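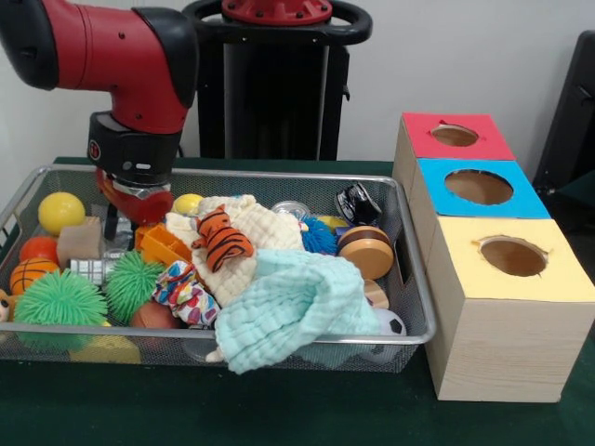 Cell 2 at Wandport's Nolport site is a single-arm sorting cell, and our group visited it on 2026-02-06 to see how it is set up and maintained. Lok-yiu Fu, who runs the cell, took us through the daily check. The arm stands on its own pedestal behind the table, so the table can be pulled forward for cleaning without disturbing the base. The pick area is one wire-mesh basket, with the three boxes in a row at its right side, and the gripper works down into a mixed load of balls, plush toys and cloths. The cloths are the hard part of the load. They fold over smaller items and snag on the fingertips.

The check starts with power off. Finger pads are wiped with a lint-free cloth and inspected for nicks, then the wrist screws are tried with a torque driver. After power-up the arm is sent to its home pose and from there to a touch point on the basket rim. An error above 2 mm means the table has shifted, and the basket position has to be taught again. Fu did this for us by hand guiding. The new position is saved under a fresh name and the old one kept until the end of the shift.

Cable routing was changed last July. The earlier layout ran the gripper lead too tight at the elbow, and it failed at the connector. The replacement lead, ordered through Noltano, has 30 mm more slack at each joint.
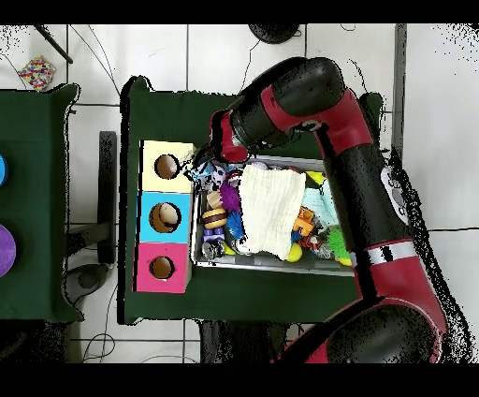

How often are the finger pads replaced?
Every 200 operating hours, or sooner if the wipe-down shows a cut in the rubber. Both pads are changed together so that the grip stays centered. The job needs one hex key, and the gripper is zeroed again before the next run.

The drop positions are taught separately from the basket. Each box has an approach point above its opening and a release point lower down. Box tops are paper-covered and wear at the edge of the hole, and Fu re-covers them when the tear begins to catch on parts. Release is tested at reduced speed first. Long items get their own wrist angle, stored with the drop position.

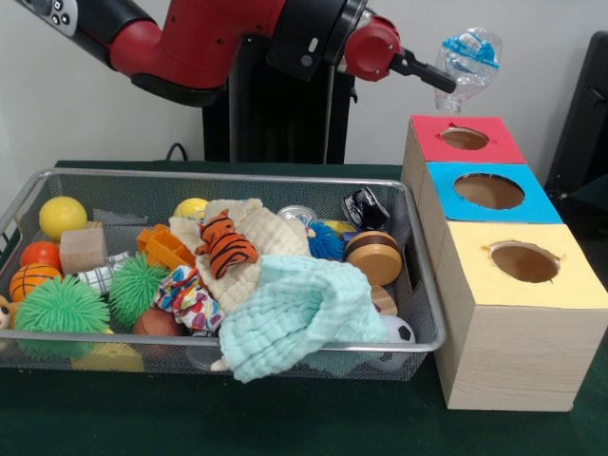

Bottle held neck down over the red-topped box, Cell 2, Nolport.

Faults are written in a paper log at the cell and copied weekly to the Sarmiento maintenance system. Most of the entries we read were grip-loss stops. Spare pads, one spare lead and the torque driver are kept in a drawer by the door.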